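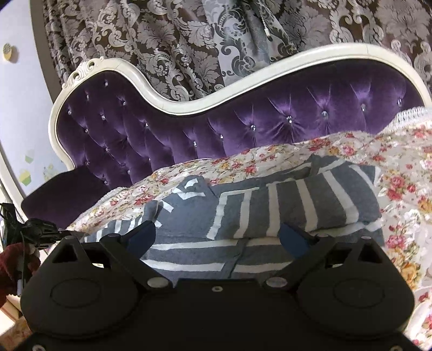
The spare room, week whatever

OK so quick one tonight because I have to be up at 6 and I still haven't packed lunches. But people keep asking how the spare room is going and the answer is slowly. Very slowly. Sort of sideways.

For anyone new - we moved into the Giswood house in January, and the spare room has been the place where things get put down "for now." Boxes of cables. My mother's sewing stuff. An exercise bike that came with the house, which I have sat on twice. Then my sister announced she's coming to stay with both kids and suddenly it has to be a room that humans can sleep in.

So I made a plan. The plan lasted until Friday.

The paint

I wanted a warm white. That's all. Went to the paint counter at Segers and stood there so long that a guy came over to check on me. Came home with sample pots in what I would call four versions of the same white, painted squares on the wall, and by the evening they had all turned different colors. One went pink. One went kind of mushroom. My husband liked the mushroom. I did not like the mushroom.

Went with the pink one in the end. It's lovely in the morning and a bit like the inside of a shell at night and I've decided that's fine. Two coats. Should have been three over by the radiator but that's where the dresser is going so who's looking.

Tip if you're doing this - take the outlet covers OFF. Don't tape round them. I taped round them. I now have outlet covers with a little pink border.

The floor

Carpet came up easier than I expected, staples did not. I spent a whole evening on my knees with pliers and a podcast about shipwrecks. Underneath there are boards, decent ones, apart from a patch by the door where somebody has had a leak or a fishtank or something. Dark stain, won't sand out. I tried. Then I tried again with the coarser paper and made a dip.

Rug. The answer is a rug. Got one from Zilta in the end of season sale and it arrived rolled so tight it wouldn't lie flat for days, we had every heavy book in the house on the corners. Still lifts a bit at one end. The dog is suspicious of it.

Money, since someone asked

I've been keeping a running total on the back of an envelope and as of tonight we are at $3,839, which made me feel slightly ill when I added it up. Most of that is the window. The window was not in the plan!! The old one had been painted shut for years and when we finaly got it open it would not close again, and then it rained, so. New window. The rest is paint, sander rental, rug, bed, and a truly stupid amount on curtain hardware. Why are curtain rods so much? It's a stick.

If you took the window out it would be pretty reasonable, is what I keep telling everyone including myself.

The bed

We did the Drollo daybed with the pull-out underneath so both kids can go in there and my sister can have our room, and we'll go downstairs. Instructions said 2 people, an hour. It was two people and most of a Sunday, and at one point we had a leg on upside down and didn't notice until the drawer wouldn't go in. There were 7 bolts left over. I've put them in a jar. I don't want to talk about the jar.

It's solid though. I sat on it, bounced a bit, nothing happened.

Mattress for the pull-out is thinner than I'd like. Kids are 6 and 8, they can sleep on anything, they once slept through a fire alarm at a hotel. My sister will have opinions.

Curtains

Right, this is where I have to thank Javiera Montecinos, my neighbor two doors down, who saw me in the driveway with an armful of fabric and a bad expression and just took it off me. Brought it back hemmed. Straight! Both sides the same length! I'd been going to use the iron-on tape again, after what happened with the iron-on tape in the kitchen. I owe her a cake at minimum. She says she likes lemon.

They're a heavy green cotton, unlined, so they let in a bit of light around the top. Might line them later. Might not.

Still to do

Light fixture - the bare bulb is grim. I've got a paper shade somewhere in the boxes in the garage.

Closet door sticks. Needs planing or a good shove.

Hooks, low down, for kid coats.

The exercise bike. It's on the landing right now and everyone has walked into it. Have put it up free on the neighborhood page and got one reply asking if I'd deliver. No.

Something on the walls. My mother wants her cross stitch of the lighthouse in there and I think she's going to win that one.

Also need to find a home for the sewing things, which are currently in our bedroom, on my side, in a heap. If anybody has a good system for storing patterns please tell me, the envelopes are all split and I've got sleeves in with the wrong bodices. I was thinking hanging files?

Anyway. Lunches. I'll do a proper post on the window saga when I've got the energy, and yes I'll write up which sandpaper I used, I have the packet here someplace. More next week if the closet door doesn't get me first.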